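A Thursday at the Halvorsen stone yard

We nearly missed the turning. The Halvorsen yard sits behind a builders' merchant at the far end of Truvdale, and the sign is a lump of grey stone with the name cut into it, which looks wonderful once you know it's a sign. Reda Nasr drove past it twice. Su-chen Lau spotted it from the back seat, and we rolled in just as the open day was getting going.

I have wanted to see inside a stone yard ever since we had our kitchen done, and this one didn't disappoint! Halvorsen has been cutting worktops, hearths and doorsteps here since 1973, and the first thing you meet is the slab store, a long open-sided shed with 484 slabs standing on edge in racks like records in a shop. You walk down the aisles and the colours keep changing on you: greens, near-blacks, a pink one from Finland that I would happily have taken home if it hadn't weighed more than the car.

Kwok-wai Hsueh took our group round. He has worked the big bridge saw for years and he talks about stone the way other people talk about dogs. He wetted a patch of one slab with a sponge so we could see how the polish would bring it up, then passed round offcuts so that we could feel the difference between polished, honed and flamed finishes. Flamed is the rough one, made by running a very hot torch over the surface until the top layer flakes off. It's mostly for steps and paving. I kept my bit.

The saw itself was running a hearthstone, with water pouring over the blade the whole time, and even with ear defenders on you feel it in your ribs. Next door is the polishing shop, where the edges are worked through 8 grades of pad, coarse to fine. Pui-shan Tam let us try the coarsest on a scrap piece. It's much harder than she makes it look, and my edge came out wavy.

After that came tea, flapjack and a good long argument about worktops. Reda is all for plain black. I'm for the busy, speckly granites — tans and creams with dark brown flecks — and I think they look best of all next to warm wood.
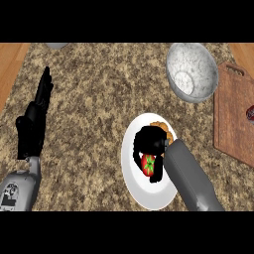 Speckled granite with orange-brown wood on either side.

Pui-shan was on my side, for the record, though she did point out that the busier patterns make it harder to find a dropped contact lens. She also gave us the care talk: mild soap, a soft cloth, no vinegar, and ask your supplier whether your particular stone wants sealing.

The last stop was the letter-cutting bench, and I could have stayed there all afternoon. Feng-yi Lui was cutting a house name by hand, mallet and chisel, with the letters drawn on in pencil first. She does the spacing by eye. There was a queue of children waiting to have a go on a piece of soft limestone and, yes, Su-chen and I joined it. I now own a very wobbly letter S.

Parking is free but fills up by eleven, and the ground is wet near the saw shed, so wear proper shoes. The next open day is in June. Offcuts are sold from a crate by the gate, cash only, and the good ones go early.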